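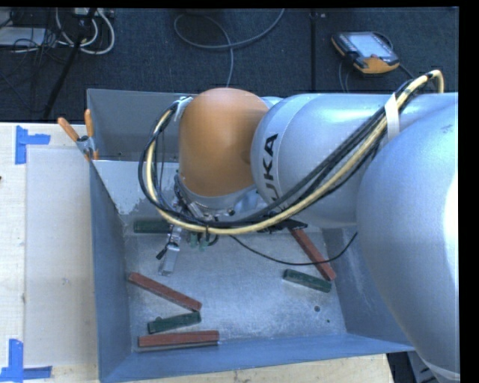
**Sorting Blocks and Shallow Trays: Notes for Lending Members**

The Cartwright Lending Room has completed its spring review of the block sets available to member schools and activity centers. The collection now stands at 1,202 blocks, compared with 1,081 at the previous review. Isla Donnelly, who oversees the collection, wishes to thank the members who returned their sets in good order during April.

Most of the additions are plain rectangular bars in reddish brown and dark green. These two colors remain the most requested for sorting and pattern work. They are easily told apart across a table, and the long shape lends itself to laying out rows, corners, and simple borders. Members who have used only cubes may find that bars call for a little more floor space in the tray, particularly when they are tipped out at an angle and left to lie as they fall.

**Choice of tray**

The review also considered how the sets are being used. Anahera Prendergast visited several member centers and reported that deep boxes were slowing the activity down. Blocks at the bottom were hidden by those on top, and participants tended to empty the whole box onto the table before beginning. A shallow tray with sloped sides is now recommended for all sorting work. The slope returns a stray block to the floor of the tray, and a plain gray interior gives both colors a clear background.

Where a tray is likely to slide, it should be clamped to the table before the session. Corners of the working area may be marked with blue tape, so that the tray goes back to the same position each time. Tape should be lifted at the end of the day — older tape leaves a residue on light wood.

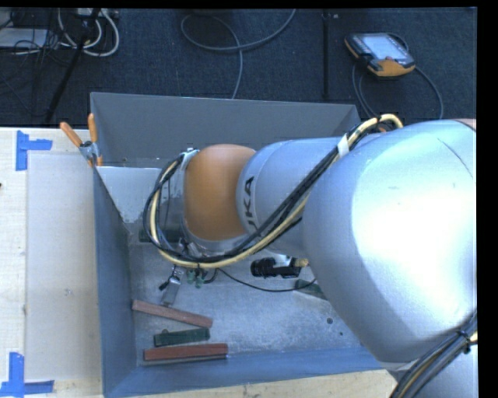

**May red and green blocks be returned in the same bag?**

Mixed bags are accepted, provided that the number of each color is written on the return slip. Sets are separated again at the Lending Room before they go out.

**Loans and returns**

Each center may hold up to 40 blocks at one time. Larger loans, to a limit of 200, are available for open days and should be arranged in advance with Warrick Merrick. Blocks should be wiped with a barely damp cloth and left to air before packing. Chipped or split blocks should be returned with the set and noted on the slip; no charge is made for ordinary wear.

Requests for the summer period are now being accepted by Florence Melnyk at the front desk.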